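Plollstead Neighbours - Home and Kitchen help

Trays for supper - how do you stop everything sliding about?

Posted by Catinca Bucur, 11/05/2023

Hello all, I hope this is the right corner of the site for it. My mother has come to live with us since March and she likes her supper in the armchair by the window, so I carry it through on a tray. The trouble is that our hallway has a step in the middle of it, and by the time I reach her the knife and fork are under the plate or on the carpet. I have one plastic tray with a low edge and one old Trodau tin one which is prettier but very slippery. Should I be putting the plate on the tray at all, or carrying it separately? And do I lay the cutlery before or after? I feel a bit silly asking, but I am doing this every evening and would love to get it right.

Oana Vlad
Get a bigger tray. We had the same bother and a bigger one sorted it. Coman on the high street had some for 400 last time I looked.

Margareta Radu
Dear Catinca, not silly at all! I carried trays up and down stairs for my father for 3 years and I must have tried every arrangement going, including a damp tea towel under the lot (it works, but then you have a damp tea towel to deal with).

What I settled on was two trips. I keep a small table next to his chair with a mat already on it, and the plate goes straight on to the mat. The tray is then only for the cutlery, the napkin and his glass, and I carry that first while the food is still on the stove. A plastic tray with a bit of a rim is perfectly good for this, so I would use yours and leave the tin one on the dresser to be admired.

Lay the knife and fork together towards one end, side by side and pointing the same way. If they are crossed or far apart they rattle about and one always goes over the edge.

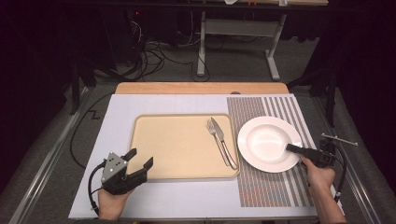

The other thing is the plate itself. A wide rim gives you somewhere to put your thumbs, and it keeps the gravy in the middle where it belongs. My Ulov ones were deep with hardly any rim and I scalded myself more than once before I gave them to my niece.

Do try the mat with an empty plate first, though - some of the shiny printed ones are as slippery as your tin tray. Give it a little push with one finger and you'll soon know. And put a strip of bright tape on that step, please!

Cosmin Cozma
Agree with Margareta about the two trips. I would only add that soup should go in a mug. My wife disagrees, but she isn't the one carrying it.

Catinca Bucur
Thank you all so much. Tape bought, and I am clearing the little table tonight. Mum says she'll have her soup in a bowl, thank you very much, Cosmin.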